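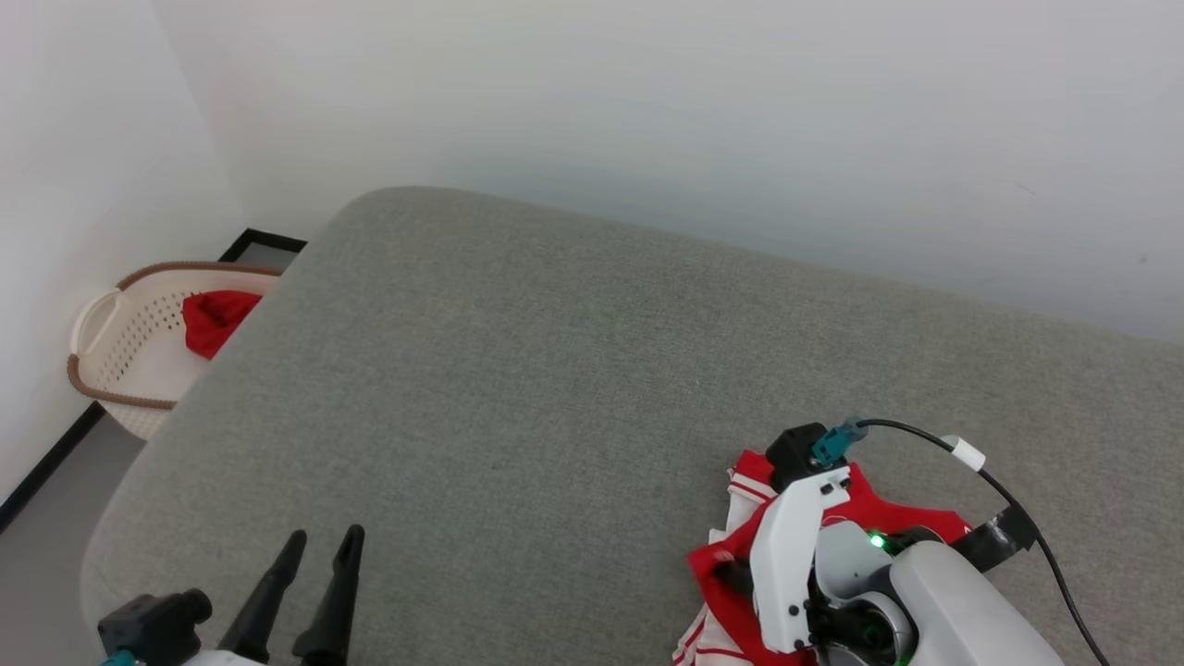
Teaching two arms to deal with laundry

Project report, Clusstead robotics elective
August 22, 2022

What I was trying to do

My project was to teach a two-armed robot to handle clothes by driving it myself, over and over, until there was enough recorded driving for it to learn from. I picked laundry because I hate doing laundry, and also because cloth is a pain for robots. A block stays the same shape when you grab it. A T-shirt is a new object every time you touch it!

The software I used for recording is called Ferkik. It saves what the cameras see and what the joints do at the same moment, and each attempt gets stored as one episode. By the time I stopped I had 1283 episodes. My goal was 2000, so I came up short, mostly for reasons I'll get to.

How the driving works

I hold a pair of small leader arms (we call the set Raudsepp, after the label on the crate) and the big arms copy whatever I do. The first day I was awful at it. You can't feel the cloth at all, so you end up watching the fingers like a hawk and guessing how hard you're pinching. I kept pushing down into the gray cushion way harder than I needed to, and the arm would complain and stop.

What helped most was slowing down and doing one hand at a time. Park the left, move the right, then switch. It looks silly but the recordings came out much smoother, and smooth ones are easier to learn from.

I also leaned on the wrist cameras a lot more than I expected to. The head camera is great for seeing where everything is, but when the fingers come down on a fold, the arm itself blocks the part you care about. The wrist view has its own problem - tip the hand too far and you get cushion, white background and not much else besides your own fingers.

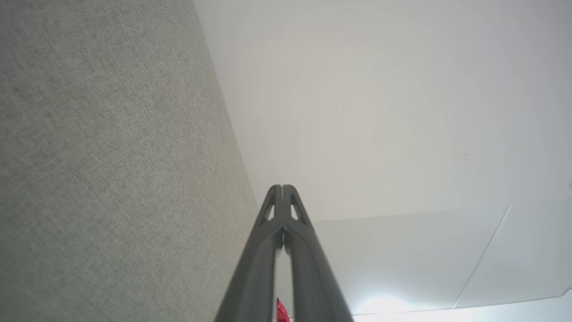 What went wrong

I threw out 31 episodes in the first batch for a dumb reason: I had left the recording running while I reached in and fixed the cloth by hand. If you keep those, the robot learns that clothes sometimes move by themselves.

The other big time sink was resetting. After each try, I had to mess the cloth up again so the next start was different, and I got lazy and kept dropping it near the same corner. The trained model (I named it Satau) was then pretty good near that corner and lost anywhere else. Go figure.

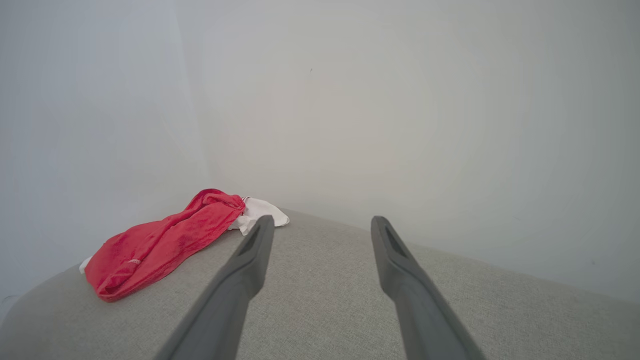

So for the second batch I made myself a little list of 6 starting spots and rotated through them. I also mixed up how crumpled things were, from nearly flat to a total wad, and I quit redoing attempts just because they looked clumsy. A fumble followed by a good recovery is worth keeping, I think, since the robot is going to fumble too.

If I get more time on the arms in November, I want to finish the last stretch of recordings and try a towel, which should be stiffer and maybe a bit more forgiving. I'd also like to let someone else drive for a while, because right now Satau has only ever learned from me and my bad habits.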